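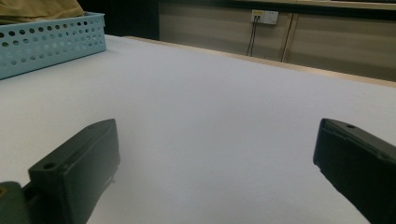
Plemdale, April 12, 2022

The Jumerlow finger-creep fault is a failure mode of the Clevura two-finger gripper in which the fingers drift from their commanded opening while the controller continues to report the correct position. It was first logged at the Plemdale handling laboratory during a series of tabletop sorting trials and takes its name from the Jumerlow control board fitted to the affected units.

Background

The Clevura gripper uses a pair of dark molded plastic fingers with blocky tips, driven by a single motor through a toothed belt. Finger position is not measured at the tips. The Jumerlow board infers it from the motor encoder, so slip between the motor and the fingers goes undetected. At Plemdale the gripper was run over a plain white table, with a perforated plastic basket near one side and the fingers brought to the wide-open position between picks.

Fault

In October, after 330 cycles without homing, one unit closed 5 mm short of its target. The controller recorded a completed grasp and the arm moved off with nothing held. Later checks found that the belt had skipped under repeated hard closing. Each skip was small, but the error added up and was cleared only by a full homing cycle.

A second effect was considered the more serious of the two. When the drift ran in the opposite direction, the fingers closed past the commanded width and the force limit engaged late. Peak closing force in this condition reached 14 N above the set limit. No injury was recorded. The work rules at Plemdale already kept hands off the table while the drive was powered - a rule that had been written for the arm and made no mention of the gripper.

Detection

The fault leaves little outward sign. Scuffs on the inner faces of the fingers are common in normal service and do not indicate drift. The accepted test, known as the Padilla check, opens the fingers fully, closes them on a gauge block, and compares the encoder reading with the block width. The check is done with no parts in the work area.

Correction

Revised firmware for the Jumerlow board forces a homing cycle every 700 closings and after any stall. Belt tension was also raised at assembly. Older boards cannot store the cycle count through a power loss, and on these the homing command must be given by hand at each start.

The revision reduces the buildup of error but does not remove its cause. A tip-side sensor was drawn up for a later gripper and had not been fitted to any unit in service at the time of writing.

See also: backlash; encoder slip; force limiting; homing (robotics)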